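Notizbuch Comicwerkstatt, Januar, 16:40

Lider Heft 3, Lettering. Seiten 1 bis 30 von Haoran Lü zurück, Sprechblasen auf S. 12 und 17 zu eng gesetzt. Zeilenabstand neu: 70 % der Versalhöhe — vorher uneinheitlich. Wanting Zou zieht die Soundwords in Ultville nach, Vektor, eigene Ebene.

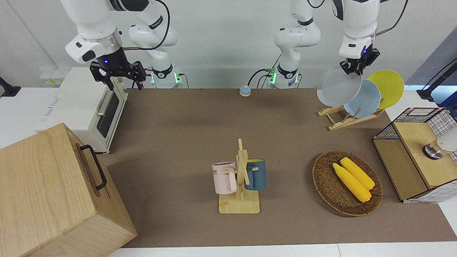
Bleibt die Szene in Sudside vor dem Kampf gegen Du? Vorerst drin, aber auf 3 Panels gekürzt; der Dialog wandert auf die Folgeseite.

Farbprobe Cover: Schwarz säuft im Umhang ab, Gesamtfarbauftrag prüfen. Muchen Dong fragt bei der Druckerei das Profil an. Rückentext fehlt noch, liegt bei Zeyu Shen.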